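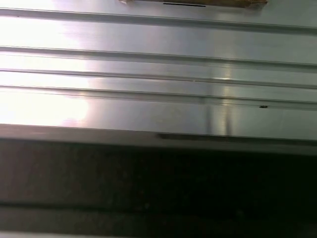 Le gardien remplaçant de Paltinholm a disputé 17 matches la saison dernière, dont les quatre derniers avec un doigt strappé. Il a accepté de revenir sur cette période, sur la relégation évitée de justesse et sur la reprise prévue en août. Il a demandé que son nom n'apparaisse pas, son contrat étant en cours de discussion.

L'entretien a lieu dans les tribunes du stade, à 10 heures, avant la séance du matin. Sur le terrain, deux joueurs posent les plots.

« J'ai su que je jouais à Ridbridge en descendant du car, raconte-t-il. Le titulaire s'était bloqué le dos pendant le trajet. J'avais mes gants d'entraînement, l'autre paire était restée chez moi. » Paltinholm perd ce soir-là 3-1. Il se reproche le deuxième but, un corner sur lequel il est sorti puis s'est arrêté à mi-chemin. « Quand on sort, on va au bout. Je l'ai appris à 12 ans et je l'ai oublié ce jour-là. »

L'équipe compte alors trois points d'avance sur la zone rouge. L'entraîneur le maintient dans les buts la semaine suivante contre Seok, malgré le retour du titulaire sur le banc. Le match se termine sur un 0-0 que le gardien décrit comme le plus long de sa carrière. « On n'a pas eu une occasion en seconde période. Mais on n'a pas pris de but, et dans le vestiaire les gens se reparlaient. »

À partir de là, la défense passe à cinq. Le changement ne plaît pas à tout le monde. Certains attaquants estiment qu'ils courent pour rien, et il ne leur donne pas tort. « Vu de ma surface, c'était confortable. Vu de la leur, je comprends qu'ils aient râlé. Notre avant-centre touchait parfois le ballon pour la première fois au bout d'une demi-heure. »
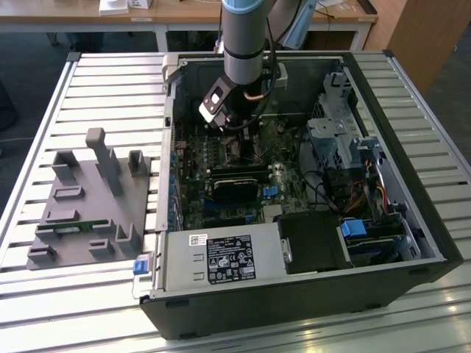

Le maintien s'est joué à l'avant-dernière journée, à domicile, devant 700 spectateurs. La moyenne de la saison était de 314. Paltinholm menait 1-0 quand l'arbitre a sifflé un penalty à dix minutes de la fin. « Je ne connaissais pas le tireur. J'ai regardé sa course, il a ouvert son pied très tôt et je suis parti à droite. Je l'ai prise sur le poignet. Le défenseur a dégagé en touche et c'est lui que tout le monde a félicité, je le lui rappelle souvent. »

Il ne se voit pas pour autant numéro un. À l'intersaison, le club a repris le préparateur des gardiens qui avait travaillé avec lui chez les jeunes, et les deux hommes ont déjà fixé un programme : du jeu au pied, surtout le gauche, et 50 ballons aériens par séance. « Le jeu long, c'est mon point faible. Sur les vidéos, une relance sur trois finit chez l'adversaire. »

Paltinholm affrontera Drudurel en match de préparation, puis recevra Ridbridge pour l'ouverture du championnat. Il a lu le calendrier sur son téléphone, au supermarché. « J'ai pensé au corner, évidemment. »

Sur son avenir, il reste prudent. Le club lui propose une année supplémentaire, il en voudrait deux. Il travaille à mi-temps dans un magasin de carrelage et son employeur aimerait connaître ses horaires avant la rentrée. « Lui aussi attend une réponse. Je lui ai dit fin août. »

La séance commence à 10 h 45. Il descend les marches avec ses deux paires de gants.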